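**Kimer to supply modular outpatient wing for Larno District Hospital**

LARNO, April — Kimer, a maker of modular buildings, has been chosen to supply a new outpatient wing for Larno District Hospital. The wing will have 20 consulting rooms on two floors and will stand on the former staff parking lot on the east side of the site.

The building will be made as separate sections at Kimer's plant in Gustolura. Each section leaves the plant with wiring, plumbing and interior walls in place. The hospital's groundwork contractor will pour the foundations and bring in water, power and drainage while the sections are being built.

Delivery by truck is planned over three nights, with the crane set up on the service road. The main entrance and the emergency department will stay open throughout. Fitting out will take a further seven weeks — flooring, ceilings, nurse call and data.

Iyengar, the structural engineer on the project, has designed the frame to carry a third floor if the hospital needs one later. Staff parking moves to the north lot, which has 600 spaces.
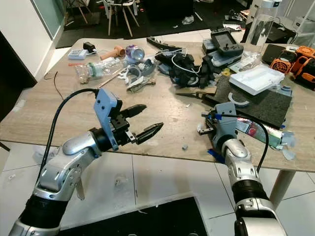

Two robot arms with grippers at a table.

Plans for the wing will be on display in the hospital lobby on Saturday from 10 a.m. Kimer and Iyengar staff will be there to answer questions from patients and neighbors.

**Media contact:** Kimer press office, Gustolura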